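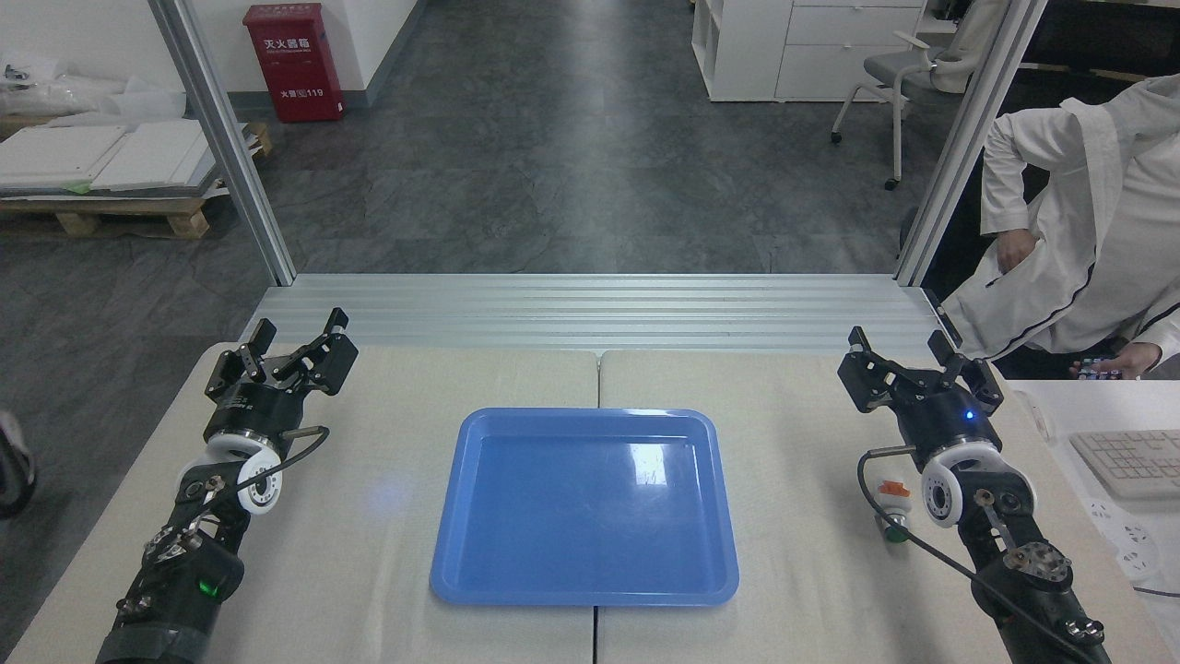
Ekaette Onyeka thought the blue trays were the best part of the whole visit and said so twice on the way back to the parking lot. I was less sure. A plastic tray is a plastic tray, and I had driven almost 14 miles to the Plasent open day hoping to be talked into something better than the ones our lunchroom already has.

The pitch went like this. Plasent sells trays, bins and tabletops to schools and small cafeterias, and once a year in February it lets customers walk through the building. You sign in, you get a sticker, you get coffee that has been sitting a while. Then you're handed a sheet with 4 stops on it, one of which was closed.

The tray itself is blue, rectangular, with rounded corners and a raised rim. It's glossy, and I don't love that. Ours are matte and they still show every scratch, so I asked how the shine holds up after a year of forks. The answer was "very well," which is what I'd say too if I sold trays. I asked for one that had been in use for a year. They were going to look for one.

The rim I'll give them. Spilled soup is most of what goes wrong in our lunchroom, and a raised edge is worth paying for if the price is sane. They wouldn't give me a price for fewer than 2000, though, and we need nowhere near that many. Bello Abubakar suggested going in with the school across the road, so I've put that on my list.

The tabletops were a harder sell. The white one is in two sections pushed together, with a thin seam down the middle. I've cleaned enough lunch tables to know where the crumbs go. The surface has a slight texture as well, and I'd want to see it after spaghetti day before I believed the brochure.

The storage bins were stop three and I have no notes on them except "lids?"

I left with a catalog and a promise of a sample tray in the mail. If it shows up I'll run it through our dishwasher for a few weeks and post what it looks like.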